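Sevico Shared Workshop
Bench Notes for Members: Gripper and Arm Builds
Revised July 20, 2023

These notes apply to members assembling or adjusting a tabletop arm, at home or at the Aden Street benches. They supplement the general safety rules and do not replace them.

Setting up the table

Clear the table before power is applied. Leave only the items needed for the current test. A plain, matte surface is preferred, as glossy tops produce reflections that confuse small cameras. Wipe the surface with a dry cloth and remove pencil shavings and filings.

Finger pads

Printed pads wear faster than any other part of the build. Check them every 200 grips and replace them when the ridges have gone smooth. Keep a spare pair with the arm. Tighten pad screws by hand only; a power driver will strip the plastic.

Choosing test objects

Ordinary writing tools make good practice pieces. They are cheap, light and available in several thicknesses. Begin with a capped marker, proceed to a clear-barreled pen, and leave pencils for last, as a six-sided barrel tends to turn in the grip.

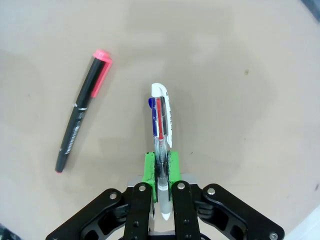 A pen and a marker at the bench.
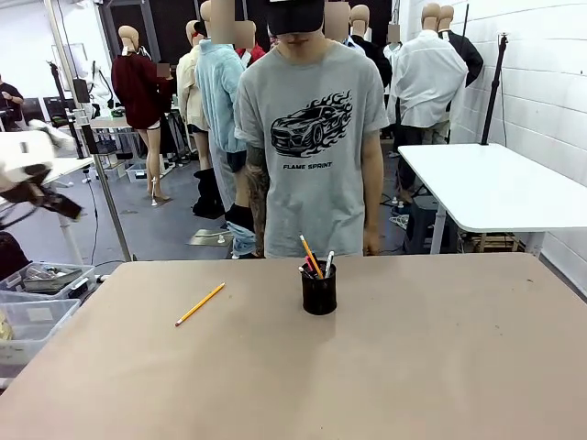 Close the gripper at low force first and raise the setting in small steps until the object no longer slips. Record the final value in the build log. Members using the Betance control board should note that its force setting returns to 30 at each restart and must be entered again.

A pencil cup used as a target should be weighted. A handful of steel washers under a felt disk is sufficient.

Cables and storage

Route cables along the arm with hook-and-loop strips, leaving slack at each joint. Sort screws and hand tools into clear bins and label each bin on the side, where the label can be read when bins are stacked.

Before leaving

Park the arm, switch off the supply and return borrowed tools. Replacement pads and washers are kept in the Triệu cabinet, drawer 93. The next revision of these notes is planned for March.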